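Munmont Community Laundry and Repair Room
Progress report to the Drestby Fund, first quarter of the grant
Prepared by Jocelyn Friesen, 6 Jul 2025

We opened the doors in April and it has been a cracking start. Your grant paid for the plumbing, the second-hand machines and the first year of Gagnon Street's rent, and all three are now being put to very good use (the plumbing took two goes, more on that below).

How busy we have been

We have done 2,962 kilos of washing so far, weighed in on the shop scales by whoever is on the desk. Bedding makes up the biggest share, then towels, then school uniform, which went through the roof in the week before sports day. We now have 39 households signed up, against the 40 we told you we would reach by the autumn, so I am very pleased with that! Most of them heard about us from a neighbour. The leaflets did less than we hoped and we won't be printing more. 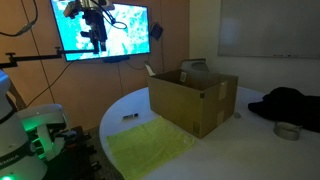

Mending afternoons

These began as a small extra and have become the part people talk about. There are two sewing machines and a big tin of donated buttons, and anyone can sit down and have a go. We have had zips replaced, curtains shortened and one very old sleeping bag brought back to life. A few people come every time now whether they have mending or not, and that suits us fine.

Towels have turned out to be the best thing to learn on. The fabric is forgiving, the edges are straight, and a wonky hem still dries your hands. We keep a pile of worn ones for practice and the better ones go back out on loan to families who have just moved in.

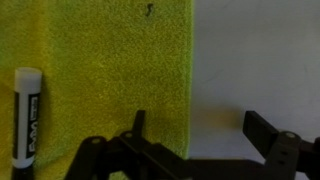 Yellow-green terry towel with a dry-erase marker lying on it.

What went wrong

The first drain was too narrow and backed up twice in the opening fortnight. Orenex came back and refitted it at no cost, but we lost five days of opening. The large dryer also runs slower than we were told it would. We have moved duvets to the mornings so they don't hold up the queue, and people have been lovely about it.

Money

We are slightly under on electricity and over on detergent. I would like to move the difference from one line to the other and will send the form separately. Nothing else has changed from the budget you approved.

Next quarter

Evening opening is the big one, as a good number of people on shifts can't reach us before we close. We also want a proper folding table, and a second drying rack for wool. Do come and see us before the autumn if you can, mending afternoons are the best time and there is always tea.

Recent reports
Opening month: a short update
Plumbing and fit-out, final costs
Notes from the Gagnon Street open evening
Loan towels and bedding: how it works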